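Planning a Group Weekend on a Student Budget
Project report, Tourism and Events, second year
30 January 2021

Okay, so when our instructor said we could pick any kind of group trip for the planning project, half the class went straight for beach weddings. I wanted something I might really use one day, so I picked a bachelorette weekend (my cousin is getting married and I'm already on the hook for it!). The job was to plan a two-night trip for 15 people in a town none of us had been to, and to say what we'd do with the money and the time. I chose Stitberg, mostly because the train stops right in the middle of town and I can't stand organizing carpools.

My partner was Macario Ocampo, who did the spreadsheet and most of the phone calls. I did the schedule, the survey and this write-up, so if anything is spelled wrong, blame me.

Where everyone sleeps

We looked at three kinds of places: a hotel, a hostel and a big rental house. The hotel was lovely and way out of reach. The hostel was cheap, but they wanted us in two separate dorms with strangers mixed in, and for a party weekend that felt like a bad idea for the strangers as much as for us. So we went with the rental house, a place called Solís that sleeps 16 if two people don't mind a pull-out couch. The price for the weekend came to $1101 with the cleaning fee, and I know that sounds like a lot until you split it up. It's a bit over $73 each. Macario tried to get the last dollar taken off for the sake of a round number and the owner wouldn't budge.

The thing I'd watch with a house is the quiet hours. Solís has a rule about no music in the yard after ten, and it's in the contract with a fine attached. We put it in the invite email in capital letters.

What to do in the daytime

This was the part I had the most fun with. I sent a survey to people I know who have been on one of these weekends and asked what they liked and what they would skip. The answers were all over the place, but a few things kept coming up. People hated being scheduled from breakfast to midnight. They hated surprise costs even more. And a lot of them said the best part was something kind of small, like cooking together or a walk on the second morning when everyone was tired and being silly.

So the plan for Saturday has one booked activity, and that's it. We picked a boat trip on the lake with a company called Dradum, who do a private charter for up to 20 people. It's $400 for the whole boat for the afternoon and you can bring your own snacks – no glass bottles though. I had wanted an escape room too, but the rooms hold six at most, and we'd have been split into three groups with a lot of standing around in the lobby.

If it rains, the boat company moves you to another slot or gives you a credit, but they won't give the money back. We argued about this one. Macario thought we should have a paid backup, and I thought a backup you pay for and don't use is just a second activity you missed. We ended up writing in a free one, which is a baking contest at the house. Flour and sugar cost next to nothing, and the losing team does the dishes.

Dinner and going out

Getting a table for 15 on a Saturday night is hard! We called five restaurants. Two said no right away, one wanted a set menu that cost more than the house, and one never called back. The last one, a pizza place near the station, said yes if we came at 5:30 and ordered ahead. That's early, but I moved the boat trip up by an hour and it works out fine. It also means nobody is starting the night on an empty stomach.

For after dinner we didn't book a thing. There are a bunch of bars within a few blocks, and with a group this size people are going to drift off in twos and threes anyway. What we did do is set one meeting spot and one time, and put the house address on a card for everyone to keep in their wallet. Phones die.

Collecting the money

I used to think this would be the easy part. We tried a trip app called Madatix, where each person gets a link and pays their share, and it shows the organizer who has paid so far. I liked it. Macario liked his spreadsheet better, so we kept both, and of course they didn't match. It took us a whole evening to find out that he had put in the couch people at a lower price and I hadn't. We settled on one price for everybody, couch or no couch, with the couch people getting out of dish duty.

My rule for real life would be to ask for the house money first, months ahead, and the rest later. If the wedding is in September, I'd want the deposit in before spring break.

How we worked

We met twice a week for most of the term, and we gave a short practice talk to Máté Csonka, our instructor, before the final version. He asked good questions, mostly about what happens if somebody drops out the week before. We didn't have an answer that day. We do now – the share isn't refunded unless a replacement is found, and it says so in the invite.
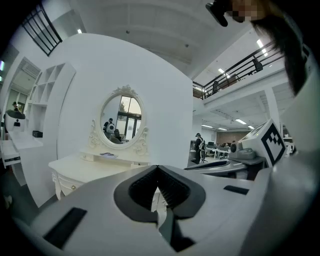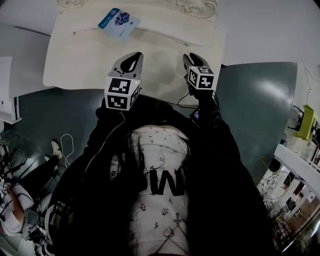
The other thing he pushed us on was food allergies, and he was right. We had planned an entire pizza dinner without asking one single person what they could eat. There is a question about it in the sign-up form now, right under the phone number, and the restaurant told us they can do a gluten-free crust if they know by Thursday.

What I'd change

I would start with the guest list next time. We got so excited about the boat that we'd picked it before thinking about who would be coming, and if there's a grandma or somebody who gets seasick, that's a problem. I'd also leave more slack on Sunday. Checkout at Solís is at ten in the morning and our train isn't until after lunch, so there are a few hours where everyone has a bag and no place to put it. The station has lockers, but we only found out they were too small for a suitcase when Macario called to ask. For now the plan says brunch at a café that will let us pile our stuff in the back room, and I still need to call them and check that it's okay with a group our size.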